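Careers at Pevix
Home > Open roles > Textile Services > Handling Technician, Folding Line

Handling Technician, Folding Line (mixed manual and automated work)
Location: Nornell plant, Building 2
Reports to: Shift lead, Finishing
Posted: Dec 19, 2019
Openings: 19
Contract: permanent, full time, two rotating shifts

Background

Pevix washes, dries, folds and returns bed linen and residents' clothing for care homes and small hotels. The Nornell plant employs 156 people. Until October, all folding of mixed loads was done by hand at standing tables. Flat sheets in standard sizes have gone through a feeder and folder for years and are not affected by this posting.

Mixed loads are the remaining problem. A mixed load contains knitwear, duvet covers, fitted sheets, pillowcases and loose garments from one room or one resident. Sizes and fabrics vary, and the feeder cannot take them. The plant is installing Zovine folding cells to handle part of this work. Each cell has two arms and a table. A technician loads the table, watches the cycle, clears faults and finishes the items the cell rejects.

The cells learn from recorded handling. Technicians pick up, spread and fold items with a hand-held gripper that carries a camera, and the recordings are used to set up the cell for new item types. Recording is a regular part of this job and is paid at the same rate as all other hours.

What changes compared with the current folder position

Current folders spend the full shift at a table. In the new position the shift is divided into blocks. A typical shift has two blocks at a cell, one block of hand finishing and one block of recording. Blocks are assigned by the shift lead at the start of the shift and posted on the board by the time clock.

Lifting is reduced at the cell and unchanged in hand finishing. Walking increases. Noise at the cell is higher than at the tables, and hearing protection is issued. The piece target used at the tables does not apply to cell or recording blocks. It continues to apply to hand finishing.

Current folders at Nornell may apply and are considered first. Folders who do not apply keep their position and rate through the end of the present labor agreement. The company has not set staffing levels beyond that agreement and cannot state them in this posting.

Duties

Load and clear the cell table. Separate knits from wovens before loading.
Stop the cell when an item snags, rolls under or is gripped through two layers. Remove the item by hand with the arms locked out.
Log each stop with the fault code. Free text is required for code 30 (unknown cause).
Fold rejected items by hand to the customer's fold sheet.
Record handling with the hand-held gripper: garments, sheets and covers, on tables and on beds, including cluttered surfaces and partly sorted piles.
Repeat a recording when the item leaves the camera's view or the grip slips before lift.
Clean the camera lens and gripper fingers at the start and end of each recording block.
Check resident name labels on clothing before stacking. Unlabeled items go to the gray bin, not back on the stack.

Requirements

Ability to stand for a full block and lift a full linen bag with a partner.
Use of both hands. The gripper is available in right-hand and left-hand versions.
Reading English well enough to follow fold sheets and lockout cards.
Willingness to be trained on lockout. No one works at a cell without a signed lockout card.
Experience in laundry, housekeeping or garment work is useful. Experience with robots is not required.

Training

Training lasts three weeks and is paid. The first week is lockout, fault codes and safe reach. The second is supervised work at a cell. The third is recording, and it ends when the trainee has 100 accepted recordings. Most of the current operators got there in four shifts. Barrera, the contractor that maintains the cells, teaches the first week and signs the lockout cards.

Data

Recordings show the item, the surface and the gripper. Sound is not recorded. Recordings are stored under a badge code and are not used for discipline or to set piece targets. Recording in rooms that are occupied by residents is not permitted. A copy of the full data notice is handed out at the interview and is also kept at the front desk.

Schedule and pay

Early shift 6:00 to 2:30, late shift 2:00 to 10:30, with an unpaid half-hour meal break. Shifts rotate every two weeks. Pay is grade 4 on the plant scale, one grade above folder. The late shift carries the usual premium. Grade 4 applies from the first day of training.

How to apply

Use the form at the front desk of Building 2 or the Apply button on this page. State your shift preference and whether you need the left-hand gripper. Internal applicants should give their badge number and current table. Interviews take place at the plant and include a short folding task and a short task with the gripper.

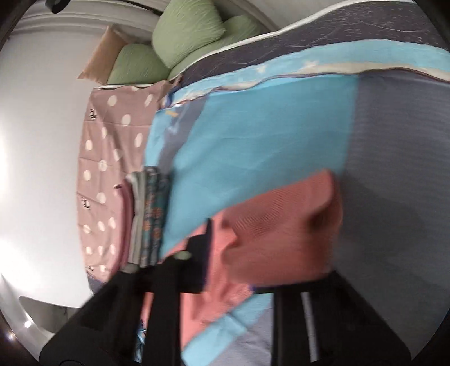
Will I lose grade 4 pay if a cell is out of service for a long time?

Pay stays at grade 4. When a cell is down, technicians are moved to hand finishing or recording for the rest of the block, and the shift lead marks the change on the board. The piece target applies to any hand finishing done in that time, at the trainee level for the first two hours.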